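Does Bread Go Stale Faster in the Fridge?
My project report for the Food and Everyday Science module

Why I picked this

My gran keeps her bread in the fridge and my dad keeps his in a bread bin, and every time we visit there's a small row about it. So when the project list went round in September and one of the choices was "test a kitchen belief", I put my name down before anyone else could have it. I've eaten a lot of toast since then (more on that later) and I think I've got a decent answer, though some bits of it surprised me and one bit went wrong in a way I should have seen coming.

I live in Flistside, which has one proper bakery, Brirka, and a supermarket. I wanted to use both kinds of bread, the sort that comes sliced in a bag and the sort that comes in paper and goes hard if you look at it funny.

What staling is

I always thought stale bread was just dried out bread. It's a bit more than that. When dough is baked, the starch in the flour soaks up water and goes soft and puffy. Once the loaf cools down, the starch slowly starts to line itself up again into a firmer, more orderly shape, and the crumb gets harder. This is called retrogradation, and I had to practise saying it before my talk. It happens even if no water gets out at all, so a loaf sealed in a bag can still go stale.

The part that matters for my gran is the temperature. Retrogradation goes on faster in the cold, just above freezing, which is pretty much where a fridge sits. In a freezer it almost stops. And if you warm stale bread up past 60 degrees or so the starch loosens again, so toast made from old bread can be really nice. It doesn't last, mind you!

What I did

I used three storage places: the fridge, a bread bin on the worktop, and the freezer. For each one I had slices of supermarket white and slices of Brirka's plain white tin loaf, all in the same kind of sealed bag so that drying out wouldn't muddle things. I kept it going for 6 days.

To measure firmness I used what my teacher called the squash test. You put a slice on a flat board, stand a jar of rice on it for a set time, take the jar off and measure how thick the slice is with a ruler. Soft bread squashes down a lot and stale bread hardly moves. I also had a small tasting panel made up of family, who scored each slice out of ten without knowing where it had been kept. The frozen slices were left out to thaw before each test.

I wrote everything up in Grarnotik, the notebook app we use at school. It has a graph tool that is fine once you find it, but it hides the axis labels under a menu called "dressing" and I lost most of an evening to that.

What I found

The fridge bread lost, and it wasn't close. By the second day the fridge slices of tin loaf were already firmer than the bread bin slices were at the end of the third. The panel noticed too, and the word "cardboard" came up more than once on the score sheets. The freezer slices came out best all the way through, and if I gave each loaf a score out of 100 for firmness and taste together, the frozen tin loaf got 73 on the last day, which is better than I'd have given some bread fresh.

The supermarket bread was trickier. It stayed soft for much longer wherever it was kept, so the gap between fridge and bread bin was small. When I read the bag I found it had emulsifiers in it, and those are there partly to slow the firming down. The tin loaf had flour, water, yeast, salt and that was your lot.

The thing that went wrong was mould. On the fifth day I found a green spot on one of the bread bin slices of tin loaf, and after that the panel (quite reasonably) refused to taste anything from that bag. I carried on with the squash test but the taste scores for the bread bin stop there. It's a fair point for my gran's side, I suppose. The fridge makes bread stale but it does keep the mould off.

Does the shape matter?

This was an extra bit I added because I had time. Small things with lots of crust, like pastries and rolls, have more outside for their size than a big loaf does, so they should dry out quicker when they're left unwrapped. A long plait is somewhere in between. I weighed a roll and a plait from Brirka, left them uncovered on the side overnight and weighed them again in the morning. The roll had lost a bigger share of its weight, just as I'd guessed. I only did it once, so I wouldn't want to bet the house on it. 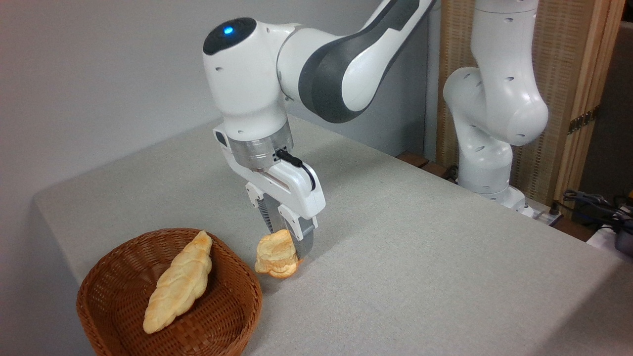
What I'd change

I'd get more bread, to start with. I only had one loaf of each kind, and if one of them was a dud I'd never have known. I'd also use a proper weight for the squash test. The jar of rice was good but I knocked it over on the third day and I'm not certain all the rice went back in.

My panel was too small and too related to me. My dad worked out which slices were from the fridge by how cold they felt, so next time I'd let everything come up to room temperature first.

I'd have liked to try a brown loaf as well, and sourdough, because lots of people say it keeps longer.

What I'd tell people

If you'll eat the loaf in a couple of days, leave it in the bread bin. If you won't, slice it and freeze it, then toast it from frozen. The fridge is only worth it if your kitchen is very warm and mould is a real bother, and even then I'd plan on having it as toast.

I showed my gran the graph. She said it was a lovely graph and put the loaf back in the fridge.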